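Stalluta Sorting Cell: Setup and Service Guide
Section 7. Recovering from a dropped block

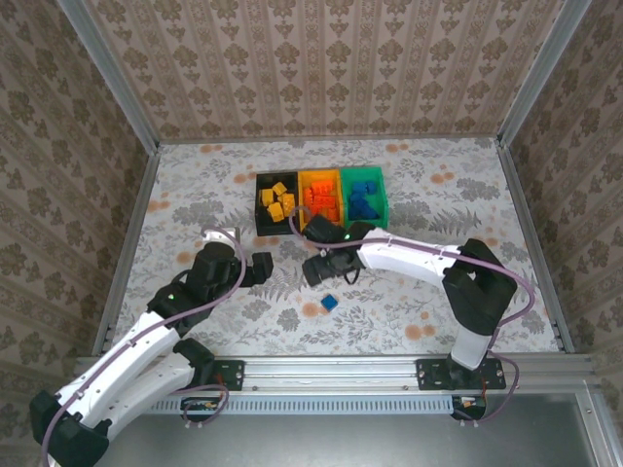 Why does the cell stop when a block is dropped instead of trying again?
The controller compares the finger position at release with the position at pickup. If they differ by more than 3 mm, it assumes the block was lost on the way and holds both arms until an operator clears fault 80.

7.1 Before you reach in

CAUTION: A held arm is still powered. A green light on the wrist means the joint drives are on. Press the stop button and wait for the wrist lights on both arms to go out.

CAUTION: The arms have no brakes. With power off, the upper links sink slowly. Support the arm under the upper link, never by the cable.

7.2 Clearing the fault

1. Press the stop button.
2. Support each arm in turn and lower it until the gripper rests on the table.
3. Pick up any block lying outside the bins and set it aside. Do not drop it into a bin by hand. The count in Urorard will be wrong if you do.
4. Check the gripper fingers for dust or tape residue. Wipe them with a dry cloth.
5. Follow the cable from wrist to base. It should have slack at every joint and should not be pinched at the shoulder.
6. Stand clear, release the stop button and select Recover. Both arms go to the home position at reduced speed.
7. Place the block back on the table, between the arms, and select Resume.

Note: If Recover is grayed out, the stop button has not fully released. Turn it a quarter turn clockwise.

7.3 If the fault comes back

Repeat drops with the same arm usually point to low grip force. Open the Grip page and read the value for that arm. The factory setting is 200. Raise it in steps of 20 and run one full sort after each step. Do not raise it more than three times.

If the arm still drops blocks, swap the two grippers. A fault that moves with the gripper means worn fingers. A fault that stays with the arm means the wrist joint needs service. Lock out the cell and send the fault log to Buppha Nakpan at Titport.

Section 7 revised August 12, 2018. Checked by Usa Tanasarn.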